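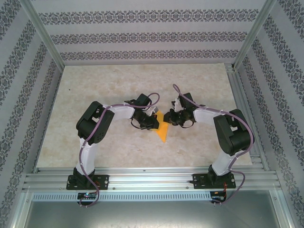
Figure 1. Orange cloth on the mottled beige tabletop.

Small Cloths, Neat Edges: What I Learned About Folding
Elin Yorath, Textiles and Home Studies, final project
2024-06-02

Why I picked this

I came into this project thinking I already knew how to fold. My family runs a guest house and I've done napkins since I was tall enough to reach the table. Then I tried to write down how I do it, for the first part of the assignment, and got completely stuck after "lay it flat" (try it, it's harder than you'd think!). So my question became pretty simple: what makes a small cloth easy or annoying to fold, and does the surface under it matter?

What I used

I had three kinds of cloth. The Vetema ones are thin cotton, the Brerklow ones are a thicker weave, and the Mathias ones are a cotton and polyester mix I found on sale in January. For surfaces I used the tabletop in Figure 1, my desk at home, and a bath towel spread over the desk. I kept going back to that beige tabletop because it's matte, and a bright orange cloth stands out on it so well that you can follow every corner, even when it's all bunched into points.

What I did

Each try started with the cloth dropped in a heap. I spread it out, folded it in half, folded it in half again, and measured how far apart the corners ended up. I did 182 folds in total and threw out 36 of them, mostly from the first evening when I kept changing my method halfway through. That left 146 I could use.

What happened

The thick Brerklow cloths won, and I did not see that coming. They stay where you put them. The thin ones follow your hand when you let go, so you fix one corner and drag another one off – super frustrating by the end of the night. The mix was fine on the towel and slid all over my desk.

The spreading out took way longer than the folding. In 121 of the usable tries it was more than half of my total time. Finding two corners that share an edge is really the whole job, and a cloth lying in a heap loves to show you one corner and hide the rest.

The towel helped with sliding but made the creases mushy. I'd still use it for the mix.

What I'd change

I ironed the Vetema cloths before the second week and not before the first, which messes up that comparison. I'd also like to try bigger things, like the Prendgate pillowcases we have at home, and get someone left-handed to do a set. The full table of measurements is in Appendix A, and my timing notes are in Appendix B (sorry about the handwriting).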